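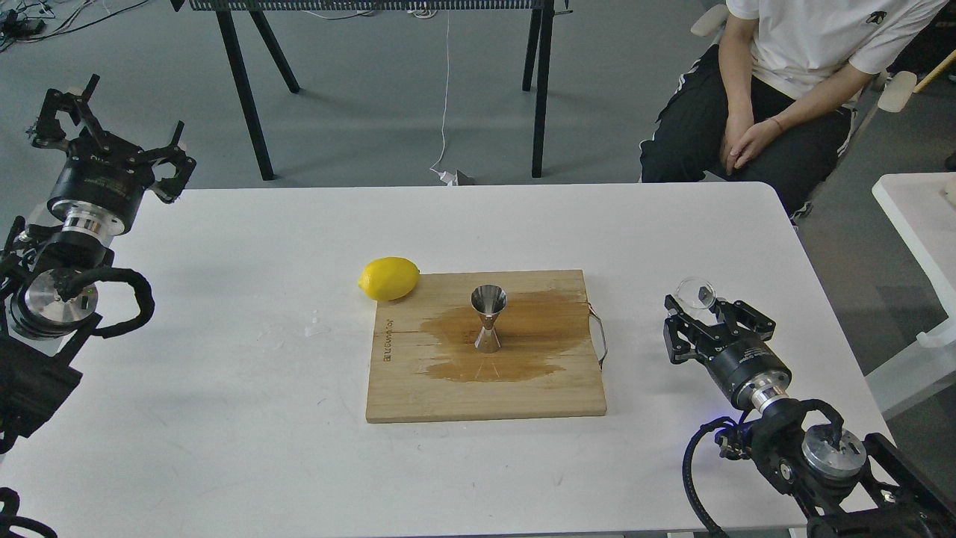 Cusance: drinks notes and measures

README, last tidied up 11 Jun 2024

Hello! This is the folder where I keep my drinks recipes, plus the bits and bobs that go with them (measuring, squeezing, and rather a lot of wiping up). It started as a text file called drinks.txt and got out of hand over the spring, so now there are 27 recipes and they deserve a proper front page.

What's in the folder

recipes/ has one plain text file per drink. First line is the name, second line is the glass, then the ingredients in the order I pour them.
measures.txt has my conversions, for when a recipe comes from an American book and everything is in ounces.
board.txt is how I look after the wooden board. More on that further down.
old/ is old. Please don't make anything from old/.

How the measures are written

I use a double jigger, the hourglass sort with a bigger cup on one end and a smaller one on the other. In the recipes "big" means the wide end and "small" means the narrow end, filled to the brim. "Scant" means stop just short of it. If your jigger is a different size from mine the drink should still balance, as long as you stick with the same one all the way through (the bitters are the exception, go easy). Tamás Szilágyi pointed out that I'd swapped big and small in the Nedelcu sour, which made it practically all lemon. Fixed in March, sorry to anyone who tried it!

Lemons

One lemon does 2 drinks, or 3 if it's a good heavy one. Roll it under your palm first, then cut. I haven't tested any of these with bottled juice and I'm not planning to.

Spills and the board

Brown things are the worst: coffee liqueur, cola, dark rum, cold tea. They go sticky and they get into bare wood. My routine:

Lift the jigger off first and rinse it, otherwise you get a ring.
Blot with a dry cloth, working from the outside in. Rubbing just spreads it.
Wipe with warm water and a drop of washing-up liquid, along the grain.
Stand the board on its edge to dry. Never flat, never in the dishwasher.
If there's still a shadow the next day, coarse salt and half a lemon, leave it 5 minutes, rinse.

Then a thin coat of oil when it starts to look pale.

Still to do

Write up the Trotmont punch (I've only got it on the back of an envelope)
Check the Jararero, which I think wants less syrup
Sort out the glass names, I've used "tumbler" and "short glass" for the same thing all over the place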